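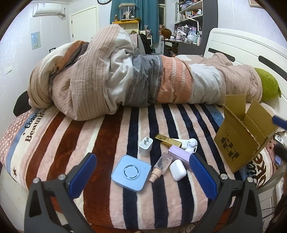
Small Things, One Box: how we sort what lives on our beds

Ruoxi Tan, Pulldale Hall group, second-year Design and Everyday Life project

Where the idea came from

Everyone in our corridor at Pulldale has a desk, and everyone in our corridor uses the bed as a second one. Chargers, make-up, earbuds, keys, the odd spoon – it all ends up on the blanket during the day and then gets pushed to the floor at night. I wanted to find out what happens if you give all those little things a single cardboard box and one rule: the bed is clear before you get into it.

I had read plenty of tidying advice aimed at people with whole houses. Very little of it suits a student room, where the bed takes up most of the space and the nearest drawer is already full of jumpers!

What I did

I asked 20 students from Pulldale and from the Flitidcombe building across the road to keep an open box on or next to the bed for the whole of March. Any box would do. Mine was a parcel box with Chinese characters printed on the side, and I left the flaps up so I could drop things in without thinking. Each evening people noted what went into the box and what they had to fish out again the next morning.

By the end of the month we had 839 entries in the shared notebook. I typed them all up over two long evenings and sorted them into three groups, which I called power, face and everything else.

What we found

Power was the biggest group by far. It covers plug adapters, cables, battery packs, earbuds and their cases. The white things caused the most trouble. A white adapter, white earbuds and a white charging case look like one family when they are piled together, and several people wrote that they had picked up the wrong one in a hurry. Earbuds lying loose outside their case were the item most often written down as "lost, then found", usually in a tangle.

Face was smaller but fussier. Bottles were the worry here, foundation above all, as glass with a pump on top doesn't stand up well on a mattress. My own bottle is on its side more often than it is upright. Flitidcombe students solved this neatly by standing their bottles in a mug inside the box, and I have copied them ever since.

Everything else was my favourite group to read. One person logged the same lemon for nine evenings.

Pattern and colour

I hadn't planned to look at bedding at all, but it came up again and again in the notes. A plush blanket in broad stripes hides dark things on its navy bands and pale things on its cream ones. Add a patterned duvet bunched up in the middle and there are even more places for an earbud to vanish. People with plain sheets logged fewer searches. I would love to test this properly, with the same objects on different covers and a stopwatch.

Problems

Two boxes collapsed, and one was put out with the recycling (contents rescued). Some people stopped writing in the last week, so the later entries lean towards the keener half of the group.

Next steps

I'd like to try a box with a cardboard divider, power on one side and face on the other. The first cut-out is drawn and I'm looking for six people to try it next term.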